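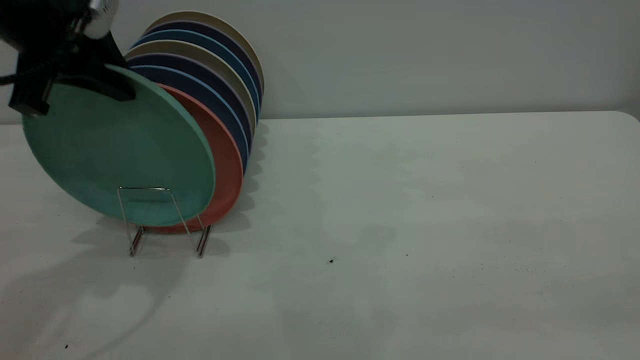
Plate rack

A plate rack is a holder that keeps plates standing on their edges, either to dry after washing or to store them between meals. I've been writing the kitchen entries for this site since April, and I thought this would be a short one. It isn't, sorry! There is more to say about plate racks than I expected, and I own three of them.

Name

Most people I know say "dish rack" for everything, and I did too until I started reading old store catalogs. A dish rack usually has a flat area for bowls and cups, often a bin for forks and spoons, and a tray underneath to catch water. A plate rack holds plates and pretty much nothing else. "Plate stand" gets used for the little easel kind that shows off a single plate on a shelf, though some sellers use it for the multi-plate kind as well (which makes shopping online a bit of a pain).

Types

Wire racks are the ones I see most often in ordinary kitchens. Metal rod is bent into loops or rectangles, the loops are joined along the bottom, and each plate drops into the gap between two of them. Short legs keep the rims up off the counter. They weigh very little and they fit in places the bigger racks don't.

Wooden racks have a row of dowels set into two rails. They look lovely and they're gentle on glaze, but they need to dry out too, and mine went gray at the bottom of the pegs after one winter next to the sink. Some fold flat in an X shape.

Wall racks hang over the sink or the drainboard so the drips land somewhere useful. In Finland and a few other places the rack is built into a cabinet with no floor to it, and you put the wet plates away and close the door. I'm very jealous of this.

Drawer racks are pegs or adjustable frames that sit inside a deep drawer. These are only for dry plates.

Spacing

Spacing is the part that people get wrong, me included. A narrow gap holds a flat dinner plate nice and upright, but a plate with a deep well or a raised lip won't sit down in it. A wide gap takes anything, and then your thin plates lean. Leaning is fine! Plates in a wire rack nearly always lean a little, all in the same direction if you load them that way, and the row ends up fanned out like a hand of cards. What you want to avoid is two plates leaning toward each other with their faces touching, as the water stays trapped between them.

My small rack came from a shop called Cloda, and it's the one I use every day. The one from Urnow has wider gaps and lives in the pantry with the serving plates.

Loading

Start at the back and work forward, with the eating side of every plate facing the same way. If you have mixed sizes, big ones go at the back so you can still see what's in front. Plates that are all the same size can go in any order you like, so that's where color comes in. My friend Drahomíra Hájek has a set in several colors and alternates them, never two of the same next to each other, and she'll rearrange the rack if you get it wrong. I used to tease her about it, but a row of colored rims really is a cheerful thing to have on a white table, and I've caught myself doing it at home with my blues and my one orange.

Leave the front slot for last. It's the one that gets bumped.

Drying or storing

For drying, leave an empty slot between plates if you can spare it. With a full rack I wipe the plates first, or I give them the whole evening. For storing, fill every slot. Upright plates don't carry the weight of a stack, and you can pull one from the middle without lifting the rest, which matters a lot if your plates are heavy stoneware or your wrists are like mine.

The drawback is height. A stack of eight plates fits on a low shelf and the same eight standing up often don't, so measure the shelf before you buy anything.

Care

Wire racks get a chalky film where the water sits, mostly at the feet and the welds. Warm vinegar and an old toothbrush takes it off. If a coated rack chips, the bare spot can rust and leave brown marks on unglazed foot rings. Rinse the underside now and then. I forget this for months at a time.

See also

Dish drainer
Drainboard
Plate rail
Stoneware

Last edited Thursday, May 2, 2019. Thanks to Ramesh Bajpai for the note on drawer pegs.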